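Produce Floor Attendant, part-time
Birnness Training Market, Skostport
Posted 29 May 2022

Birnness seeks two attendants for its practice produce market in Skostport. The post starts in July and runs for three months. Attendants set out the artificial fruit and vegetables, collect filled baskets, and return each item to its place before the next session.

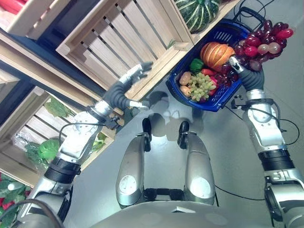
Blue shopping basket with squash, peppers, potatoes and grapes.

The stock list holds 1,000 pieces, kept under the Plalik labeling system. Worn or split pieces are logged and set aside for repair. Baskets are emptied by hand — never tipped out. 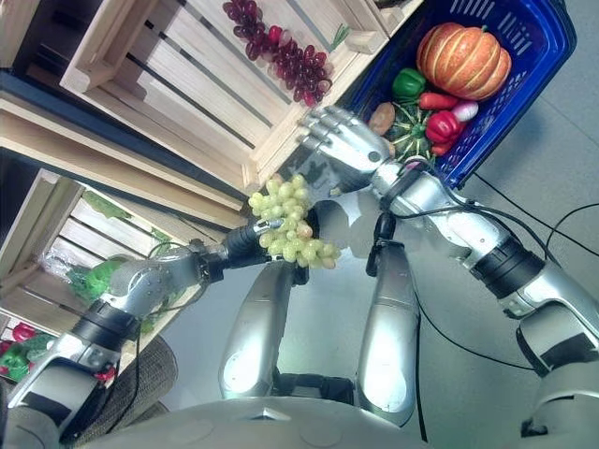 Shifts are three hours long, with two shifts on each working day. Most of that time goes to sorting and restocking. Produce is shown in light wooden crates set close to the floor, so the work involves frequent bending. Grapes are handled as whole bunches, like the pale green one, and are checked for missing berries at the end of each shift.

Requirements: steady attention to detail, ability to lift a full crate, and basic written English. Retail experience is useful but not required. Training is paid.

Apply in writing to the Backlund office, Skostport. State which shift you prefer and your earliest start date.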